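Projektbericht: Fehleranalyse zum unbeabsichtigten Greiferschluss an einer zweiarmigen Kehr- und Entsorgungszelle

Projektgruppe Hunach, Studienprojekt Robotik
Stand: 5. August 2025

3. Aufgabe und Ablauf

Die Zelle soll Abfall auf einem Tisch mit Handfeger und Kehrschaufel aufnehmen und in Behälter mit Müllbeuteln entleeren. Der rechte Arm führt den Handfeger, der linke Arm die Schaufel. Als Testmaterial verwenden wir Brotstücke und Schwämme, weil beides leicht ist und beim Herunterfallen keinen Schaden anrichtet. Die Ablaufsteuerung läuft auf dem Zellenrechner unter der Software Boroteo, die wir aus dem Vorgängerprojekt Rengifo übernommen haben.

Nach dem Kehren legt der rechte Arm den Handfeger auf der Papierunterlage ab und öffnet den Greifer. Der linke Arm hebt die Schaufel über den Behälter und kippt sie. Beide Arme bewegen sich in diesem Abschnitt unabhängig voneinander. Erst wenn die Schaufel zurückgedreht ist, darf der rechte Arm wieder zugreifen.

4. Beschreibung des Fehlers

In der Versuchsreihe vom August schloss der rechte Greifer in 11 Durchläufen, während die Schaufel noch gekippt war. In fünf davon erfasste er den Stiel des Handfegers schräg und zog ihn über die Matte. Einmal berührte der Stiel den linken Unterarm. Der Arm hielt wegen Überschreitung der Kraftgrenze an. Personen befanden sich nicht im Arbeitsraum, der Vorfall wurde trotzdem als sicherheitsrelevant eingestuft und der Betrieb bis zur Klärung unterbrochen. 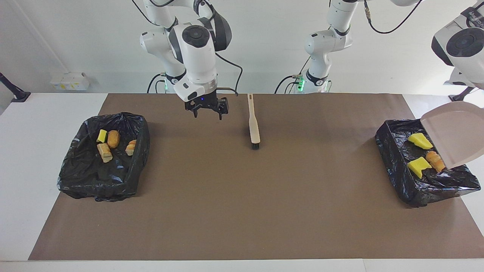
Zunächst vermuteten wir einen mechanischen Defekt am Greifer. Die Finger wurden ausgebaut, geprüft und wieder eingesetzt, ohne Befund. Auch ein Tausch der Leitung zwischen Hand und Steuerung änderte nichts.

5. Ursache

Die Auswertung der Protokolle zeigte, dass der Schließbefehl regulär von der Ablaufsteuerung kam. Das Freigabesignal des linken Arms wird über einen Zeitstempel abgesichert. Lag der Stempel mehr als 2.208 ms zurück, wertete die Software das Signal nicht als ungültig, sondern übernahm den zuletzt gespeicherten Zustand – und der lautete »frei«. Bei langsamer Kippbewegung dauerte der Vorgang bis zu 3.420 ms, die Grenze wurde also regelmäßig überschritten. Im Projekt Rengifo fiel das nicht auf, dort arbeitete nur ein Arm.

6. Maßnahmen

Ein veraltetes Freigabesignal führt jetzt zum Halt des rechten Arms. Der gespeicherte Zustand wird beim Start jeder Kippbewegung gelöscht. Zusätzlich fragt die Steuerung die Handgelenkstellung des linken Arms direkt ab. Der Ablagepunkt des Handfegers blieb unverändert.

Die Wiederholung der Versuchsreihe im Labor Hakumley steht noch aus. Bis dahin läuft die Zelle nur mit reduzierter Geschwindigkeit und mit einer Person am Not-Halt.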